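Home Docs Data Releases Contact

Lastham Pantry Tasks: data card
Inna Palamarchuk, December

# Summary

778 episodes of breakfast plating and tray assembly, recorded with hand-held grippers for the Lirico policy. The policy is meant to run at the Lastham staff canteen, where the early shift plates cold items by hand.

# Collection

- Operators: 23, all canteen employees
- Grippers: 2 units, Gito fingers
- Task groups: 3 (bread, salad, hot plate)

Operators recorded during paid hours. Names and voices are not stored.

# Effect on the work

Under the Fedoruk plan, plating moves to the robot cell and the early shift starts at 6:30 instead of 5:00. Two posts change from plating to cell supervision: loading, clearing jams, checking portions. Pay grades stay the same. Allergen checks remain manual. Staff asked for a stop button on both sides of the counter, and this was added to the cell layout.

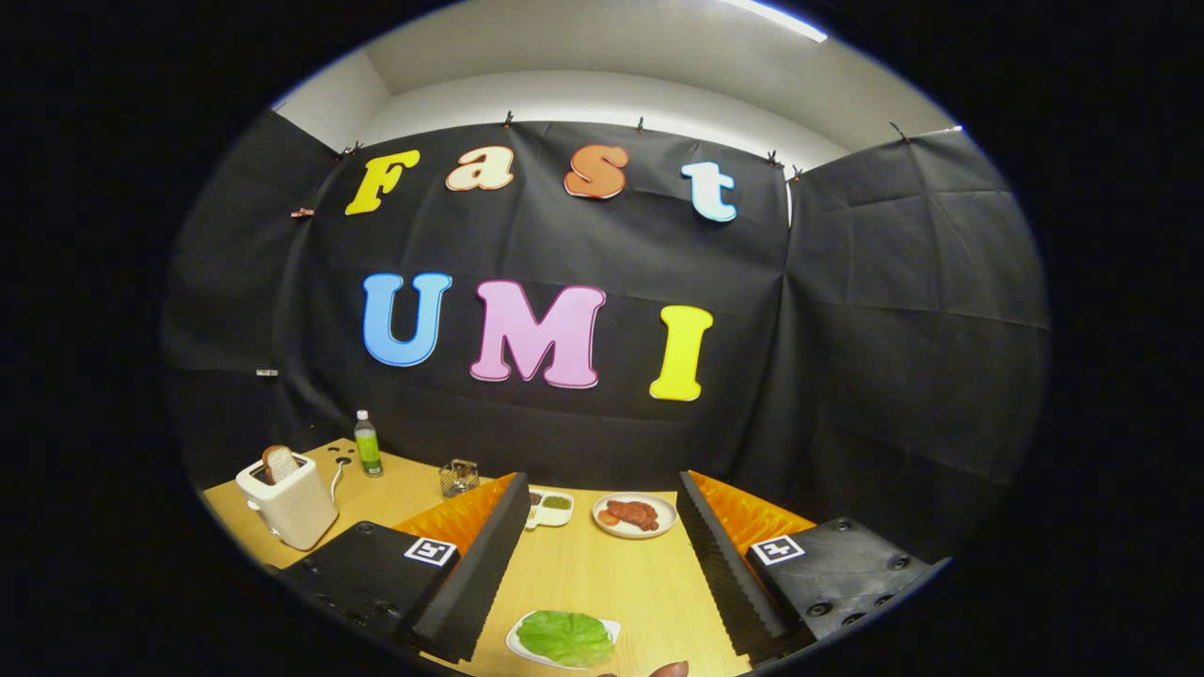

Episodes with a dropped item are kept and flagged `drop=1`. Recovery by hand ends the episode.

# Known limits

Leafy items are underrepresented. Glassware is absent. Do not use the episode lengths to set work targets for staff; operators were told to move slowly.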